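Hand washing vs. the dishwasher, water bill question
2024-02-05
Posted by Bart Dekker

wustham_mom: We got our first full bill at the new place in Wustham and it says 4,000 gallons for the month. There are two of us! My husband swears it's me doing dishes by hand. I think it's his showers. Anybody have a clue what's normal?

Bart Dekker: 4,000 doesn't sound crazy for two people. We run 3,000 and I'm pretty stingy. I gave up our machine in October when the pump died and I kind of like it now, one basin to wash, one to rinse, then everything goes on a cloth to dry.
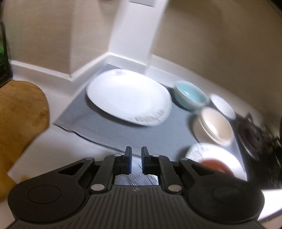 Our bill hardly moved after the switch, so I wouldn't blame the dishes just yet. Check your toilets first. Put a little food coloring in the tank, wait a while, don't flush, and see if the bowl changes color.

pennyjar: Sorry Bart, gotta disagree. Most people leave the tap running the whole time and that adds up fast. We bought a Nundora for 600 bucks and I'd never go back.

Bart Dekker: Well sure, if you leave it running! I don't. And 600 buys a lot of dish soap.

griddle29: Toilets, I'm with Bart. Ours needed a new flapper and my usage dropped the very next month.

wustham_mom: OK, did the food coloring thing (green) and the upstairs bowl is GREEN. Heading out for a flapper. Does the brand matter?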